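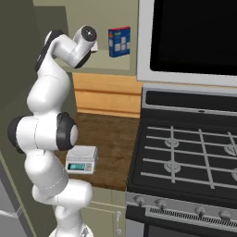
A simulated kitchen, with a white robot arm up at the cereal shelf.

Search this site Go

Can a robot put my groceries away yet?

I hate putting groceries away. I don't mind shopping, I don't even mind hauling the bags up the back steps, but the part where you stand there with a box in each hand looking for a spot on the shelf makes me want to lie down on the floor. So every August, when the heat in Killutdale gets so bad that I'm not leaving the house anyway, I read up on home robots and ask myself the same question. Can I buy one yet?

No. But I'm less grumpy about it than I was last year, and I want to explain why.

A lot of the practice happens in kitchens like the one up top, which exist only inside a computer. I used to think this was cheating. A pretend arm reaching into a pretend cabinet with one box of cereal in it – come on! My own cabinet has cereal, two kinds of rice, a bag of flour with a clothespin on it and a jar of something my aunt gave me that I'm scared to open. Give the robot that shelf and then we'll talk.

Then I spent a few evenings with a hobby simulator called Pacheco (free, ugly, eats your whole hard drive) and tried to write my own little cereal-box routine. I set it to run 200 tries overnight and went to bed feeling like a genius. In the morning I had 287 lines of error messages and a box that had somehow ended up inside the wall. Inside it! I hadn't told the program that the shelf was solid. It had never crossed my mind that I'd need to.

That was a good lesson for me. Think about what you do when you reach up for a box. Your shoulder goes up, your elbow stays clear of the cabinet door, your wrist tips over a bit at the top, and your fingers squeeze hard enough to hold cardboard and not so hard that they crush it. If there's a kitchen scale out on the counter you don't knock it off with your elbow. You do all this while talking on the phone. An arm bolted in one place has to work every bit of it out, and it can't take half a step to the left when things get tight.

I'm glad it learns the hard way in a computer, where a dropped box costs you nothing and there's always another one. I'd just like people to be straight about what a good score means. If an arm gets one upright box off one tidy shelf, great, I'm happy for it. It says very little about my flour with the clothespin.

My cousin likes to point out that machines already do this stuff at work. He's at the Kosano warehouse over in Pristside, and there's an arm on his line that moves cartons all night without a coffee break. Fair enough. But those cartons are all the same size, they show up in the same place, and there's a yellow line on the floor that people aren't supposed to cross. My kitchen has no yellow line. It has a dog, and a drawer that sticks, and a stove I do not want anything waving its arm over while I'm frying onions.

And that's my real worry, more than speed or price. Kitchens put everything close together. Cabinet, counter, burners, microwave, all within an arm's length. We like it that way since it saves steps. For a machine it means the boring job and the dangerous job are right next door to each other, and I'd want a lot of proof before I left the room.

So where does that leave me? I think folding towels and clearing a table will come before the full grocery run. I think the first ones that are any good will be slow, and we'll all complain, and then we'll get used to starting them when we go to bed, same as the dishwasher. I'd take slow. Let it spend three hours on two bags, I don't care, as long as the eggs make it.

Until then I'm putting my own cereal up. I did it this morning, and I dropped the rice.

295 likes
200 shares
Leave a comment

Related posts
My robot vacuum is scared of the rug
Why I gave up on the talking thermostat
Self-checkout, one year later
Three chores I'd pay a machine to do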